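Última actualización: septiembre

Utilizamos cookies propias y de terceros para mejorar la navegación. Si continúa en esta página, se entiende que acepta su uso.

Enseñanza por teleoperación de una tarea de recogida en contenedor con un robot humanoide

Informe de proyecto de fin de grado
Autora: Annelore Baumgart
Laboratorio Eskola, sede de Brernport

1. Objeto del proyecto

El presente informe recoge el trabajo realizado en el Laboratorio Eskola para enseñar a un robot humanoide a retirar piezas de plástico de un contenedor colocado en el suelo. La tarea no se programó mediante trayectorias fijas. Un operador la ejecutó a distancia con el sistema de mando Gasari, y las demostraciones registradas se emplearon después para entrenar una política de imitación.

La elección de un contenedor bajo responde a una necesidad del proyecto marco, Dreltenetti, dedicado al suministro de piezas en puestos de montaje pequeños. Trabajar a ras de suelo obliga al robot a adoptar una postura flexionada, con las piernas dentro del campo visual de la cámara de cabeza, y reduce el espacio disponible para los codos.

2. Procedimiento de demostración

Cada demostración comienza con el robot frente al contenedor y las manos por encima del borde. El operador lleva puestas unas gafas que reproducen la vista de la cabeza y sostiene dos mandos que gobiernan las muñecas. El cierre de los dedos se regula con el gatillo de cada mando - de forma continua, sin posiciones intermedias predefinidas.

Se fijó como criterio que una sola mano realizara el agarre mientras la otra permanecía abierta y sin contacto. En las primeras sesiones se permitió el uso libre de ambas, y los datos resultantes mezclaban estrategias incompatibles para una misma disposición de piezas. Las piezas, negras y de forma alargada, se presentan en fila sobre una caja de cartón que eleva el fondo útil del contenedor.

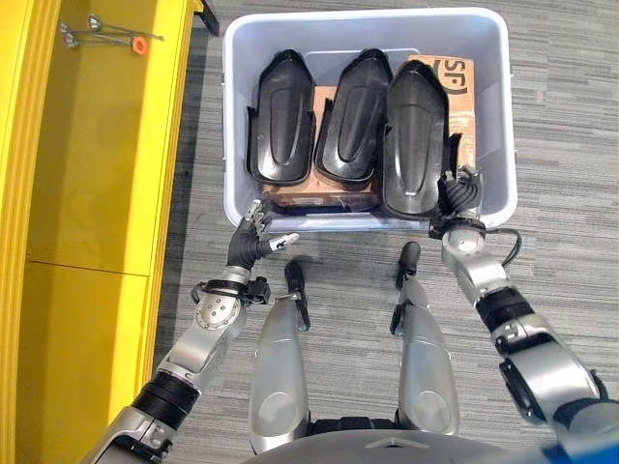

El agarre por la aleta lateral fue el que ofreció mayor regularidad. Cuando el operador intentaba sujetar la pieza por el extremo redondeado, los dedos resbalaban sobre la superficie brillante y era preciso repetir la aproximación. Se acordó, por tanto, entrar siempre por encima del borde, apoyar los dedos en la aleta y cerrar antes de iniciar la elevación.

3. Datos registrados

Se grabaron 3,000 demostraciones, de las cuales 2,251 superaron la revisión y pasaron al conjunto de entrenamiento. Se descartaron las que presentaban pérdida de señal en el mando, contacto del antebrazo con el contenedor o interrupciones prolongadas. La revisión se efectuó a mano, reproduciendo cada registro junto con las posiciones articulares.

Un primer entrenamiento con 1,000 demostraciones produjo movimientos de aproximación correctos, pero cierres prematuros de la mano. Con el conjunto completo el defecto se atenuó, si bien persiste en las piezas más cercanas a la pared del contenedor.

4. Incidencias y limitaciones

El retardo percibido por el operador constituyó la principal dificultad. Al descender la mano hacia el interior, la tendencia natural es corregir en exceso, y esas correcciones quedan incorporadas a los datos. Se redujo la velocidad máxima del mando y se limitó cada turno a ocho demostraciones consecutivas, seguidas de un descanso.

La cámara de cabeza no resuelve bien las oclusiones: durante el agarre, la propia mano tapa parte de la pieza. Queda pendiente incorporar una cámara de muñeca y evaluar disposiciones con piezas superpuestas, que no forman parte de este estudio.

5. Trabajo futuro

Se propone repetir la recogida de datos con un segundo operador, a fin de determinar en qué medida la política reproduce hábitos individuales. Los registros y las notas de revisión permanecen depositados en el Laboratorio Eskola y pueden consultarse previa solicitud a la autora.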